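Subject: Re: [grulgate-residents] The rates motion and who voted for what
Date: 2024-04-13

Hi all,

Long reply, sorry, put the kettle on.

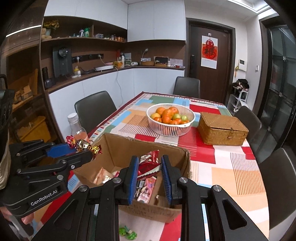 1. The rates motion

On the Grulgate list a neighbour wrote:

> Can someone explain how a council that promised a freeze in
> March has now voted for a rise? I read the minutes twice and
> I'm none the wiser. Is it even worth turning up next time?

Yes, please turn up! I sat through the whole thing and it's murkier than the minutes make it look. The freeze was only ever for the general rate. The bit going up is the drainage levy, which works out at $121 a year for most of us and $144 if you're on the Kukness side of the creek. The mayor's lot kept saying "the freeze stands", and the other mob kept yelling "broken promise", and I reckon both sides were hoping we'd go home before the levy came up (half the gallery did).

2. The petition

We've got 2,435 signatures, and the clerk only needs 2,000 before they have to put it on the agenda, so we're over the line even if a few get knocked back for dodgy addresses. I'd still like the paper sheets from the Grostano end of town, if whoever has them could drop them in my letterbox.

3. Speaking time

You get three minutes each and they do ring a bell at you. If you want to ask about the levy, use the word "levy", or you'll get the freeze speech again. I've asked for a written breakdown of where the money goes and have heard nothing back so far, but I'll post it to the list the minute I do.

Cheers, and bring a cushion, those chairs are dreadful.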